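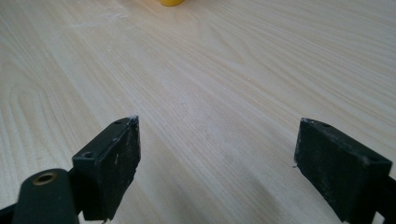 Munwood asked us in February to come back with a number for hand-held gripper stations, so I drove up to the Dirnlow open house with Man-sik Ban, who does our purchasing. We got there a little before nine and had the demo room to ourselves for most of the morning.

Dirnlow rents space at the back of a former print shop. The front is offices, then a parts counter, then the rooms where people use the grippers by hand to record tasks for robot training. We already knew the general idea. What we wanted was the cost of running two stations for a year, including the pieces that wear out.

Zyanya Beltrán runs the rooms and gave us the tour. She started with the finger pads, and I was glad of it. Pads pick up scratches and dust, and the corners chip. Her advice was to price them as a supply item, like printer toner, and keep a spare set at each station. The Valdovinos pads we were quoted are $124 a set. Gelolov sells a cheaper one, but the minimum order is 200 sets and we would never get through them.

Man-sik asked about tables. She said to buy plain ones and spend the money on lighting.

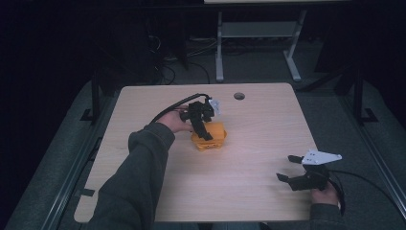 One operator, two grippers, picking up an orange block at the work table.

We watched the two-handed work for a good half hour. Each gripper has its own cable, and cables were the part of the budget I had wrong. I had one line for them at $60. Zyanya suggested a full spare set per station, plus some way of keeping them off the operator's arms. Man-sik wants to look at overhead hooks. I think a clip on the sleeve would do, but we can try both.

Floor space is the other problem. I had drawn our stations as a table and a chair. With side rails, a frame and a second table behind, you need a good deal more than that, and our room next to shipping will hold one station comfortably and two if we move the shelving. Moving the shelving is not in this year's budget.

The quote for one complete station, without the computer, came to nearly $481 a month on a two-year lease. Purchase is cheaper over the full term, but the lease covers repairs to the gripper mechanism – pads and cables are ours either way. Delivery is extra and they would not give us a figure until they know which dock we use.

I would lease one station, buy the spares outright and put off the second until the shelving is settled. Man-sik would rather order both now and get the discount. We are sending Munwood both versions, with the dock measurements to follow once I find the tape measure.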